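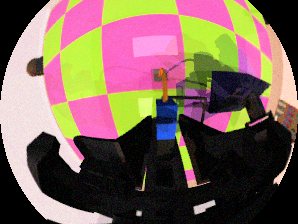
*Wrist view, Kulten scene. Blue block at center, gripper fingers below.*

# Kulten block grasp: early-close fault (KG-4)

Last revised 09/09/2021. Applies to the Kulten scene under Radulton with the Tierney grip controller. Maintained by Aidan Kinsella.

## What is the fault?

The grip controller reports a firm grasp before the fingers have closed on the block. The arm then starts its lift with an unsecured part. Depending on the approach angle, the block stays where it is, tips, or is pushed through the tabletop by the contact solver.

## How do I know I have it?

Open the run in Ustus and plot finger gap against finger force. In a normal grasp the gap settles first and the force rises after it. In a faulted run the force goes to 98 N in a single step while the gap is still changing. The value is always 98 because that is the clamp limit in the controller, so don't read it as a measured load.

The task log is no help. It records `GRASP_OK` in both cases.

## What causes it?

A step size mismatch. Radulton solves contacts every 2 ms. The Tierney controller was configured to sample every 4 ms and to difference two successive samples to estimate force. When a contact is made and lost between samples, the difference term picks up the solver's correction impulse and treats it as load. The threshold check has no hold time, so one bad sample is enough to pass it.

## Does it depend on the wrist camera?

No. The fault reproduces with wrist rendering turned off. Several early reports blamed the lens model, as the checker pattern is strongly curved in that view and the block position estimate was under suspicion. Position error was checked against scene ground truth and was within tolerance in faulted and normal runs alike.

## Do the other arms in the room matter?
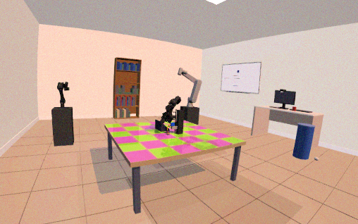

Only the arm on the checkered table runs the grasp task. The gray arm and the arm on the tall black pedestal are loaded with their joints locked, and they send no commands. They do add collision bodies to the scene, which lengthens the solve, but removing both had no effect on the fault rate.

## How often does it occur?

The regression batch is 800 grasps with random approach angles. Before the fix, 98 of them faulted. After the fix, none did. Shallow approaches were overrepresented among the failures, though steep ones were not immune.

## What is the fix?

1. Set `grip.sample_ms` to 2 so that it matches the solver.
2. Set `grip.hold_samples` to 4. The force must stay above threshold for that many samples before `GRASP_OK` is issued.
3. Enable `grip.require_gap_stable`.
4. Restart the controller. A scene reset does not reload these values.

Step 1 alone lowers the rate but does not clear the fault.

## Can I just raise the force threshold?

No. The false reading goes straight to the clamp, so any threshold below the clamp still passes. A threshold at the clamp rejects good grasps.

## Is this a safety matter on hardware?

Yes. The same configuration file is used on the bench arm. A false `GRASP_OK` there means a lift with a loose part and full lift acceleration. Do not copy a Kulten configuration to hardware unless all three settings are present. Until the file has been checked, run at reduced speed and keep people outside the guarded area.

## Do I need to discard old data?

Discard any run labeled a success where force reached the clamp before the gap was stable. Ustus has a saved filter for it, `kg4_suspect`. Runs recorded without the gap channel cannot be checked and should be repeated.

## Is anything still open?

The clamp itself fails silently. A warning on saturation is planned for the December release. Until then, the Ustus plot is the only way to see it.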